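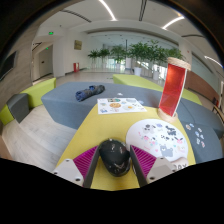

What should I check first on a used collector's box?
Start with the discs. Tilt each one under a bright lamp and look at the label side as well as the shiny side.

Games > Collecting > Checklists

News Reviews Guides Forum

Used box set checklist, with my comments
Lina Chamoun, 16 Jan 2026

I wrote this for myself after picking up the Stirkholm Trilogy box in December (the Zornard edition, the big one) and I've been adding to it ever since.

[ ] Discs match the list on the back. Mine should have had two for the second game, and one was a demo disc from something else! The seller at Plarkodeo swapped it the same day, so no hard feelings.

[ ] No cracks at the center ring. Run a fingertip around it gently. A cracked disc doesn't go in my console, ever.

[ ] Scratches. Light ones going straight out from the middle I can live with. Circles I send back.

[ ] Download codes. Assume they're used. I paid roughly 10 dollars extra once for "unused" codes and none of them worked.

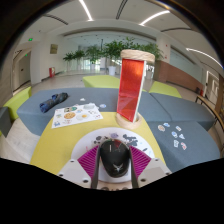 Yellow table with the red panel and sticker sheet.

[ ] Steel case closes flat. Dents on the corners are fine by me, but check the hinge side, it's where they pop open.

[ ] Art prints. Count them if the box says how many, then smell them - I mean it. Musty paper makes everything else on the shelf musty too.

[ ] Numbered card. Mine is 1203 and it matches the sticker under the lid. If the two numbers differ, somebody has put one box together from a couple of others, and I'd ask for money off.

[ ] Install every game before the return window runs out. Plarkodeo gives you 29 days, and the Kalinowski prequel takes forever to patch, so I start with that one and go make dinner.

Still to add: something on replacement trays, once mine shows up.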